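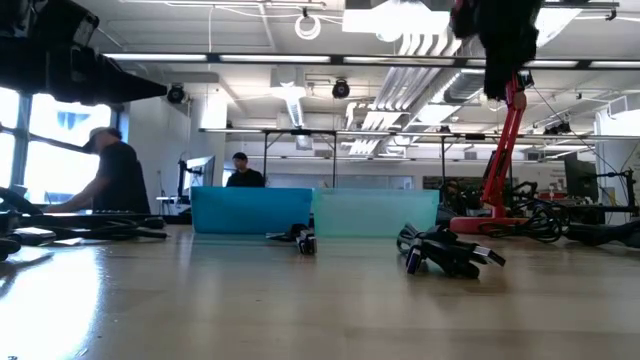

Figure 7.1 Two plastic bins and black cables on a wooden tabletop.

Chapter 7
Networks as Sculptural Material

7.1 Introduction

Artists have used communication systems in their work since at least the mail art of the 1960s. In most of that work the system carried the piece from one place to another and was then left behind. This chapter deals with a narrower group of works, in which a working data network is installed in the gallery and continues to operate for the length of the exhibition. The network is part of the object. If it is switched off, the work is considered incomplete, in the same way that a fountain is incomplete without water.

Three questions run through the chapter. The first is where the work ends: at the casing, at the gallery wall, or at the far end of the connection. The second is who counts as a participant when a visitor's phone joins the network without the visitor taking any deliberate step. The third is what a museum acquires when it buys such a work, given that the parts will fail and the protocols will be withdrawn.

7.2 A working definition

The term network sculpture is used here for a physical object that (a) contains active networking hardware, (b) exchanges data with at least one device outside itself, and (c) is presented as art by its maker. Condition (b) excludes works that only display recorded traffic. Condition (c) excludes the router in the museum office, although several artists have tested that line on purpose.

Sarita Kandpal has proposed a fourth condition, that the exchange of data must be perceptible to the visitor. We do not adopt it. Many of the works discussed in Section 7.4 are silent and unlit, and their makers regard this as essential.

7.3 Case study: Halim

Halim, by Hadiza Nwachukwu and Zlata Didenko, consists of 43 small radio nodes set into a low plaster wall. Each node stores a fragment of a single text and passes it to a neighbor every 20 seconds. No node ever holds the whole text. A visitor who connects to the wall receives whatever fragment the nearest node is holding at that moment, and the full text of 691 words can be assembled only by walking the length of the wall more than once.

The work was first shown without a label explaining how to connect. Attendance records kept by the gallery show that around 67 visitors did so in the opening month. Didenko has described this figure as acceptable. Nwachukwu later added a printed card, and the two versions – with card and without – are now treated as separate states of the work.

Halim also raises the question of repair. The original nodes are no longer made. Marichka Pasichnyk, the conservator responsible for the piece, replaced nine of them with a different model and adjusted the timing in software so that the interval stayed the same. Her report treats the interval as the protected feature and the hardware as replaceable. Section 7.6 compares this approach with the treatment of Kurnisine, where the reverse decision was made.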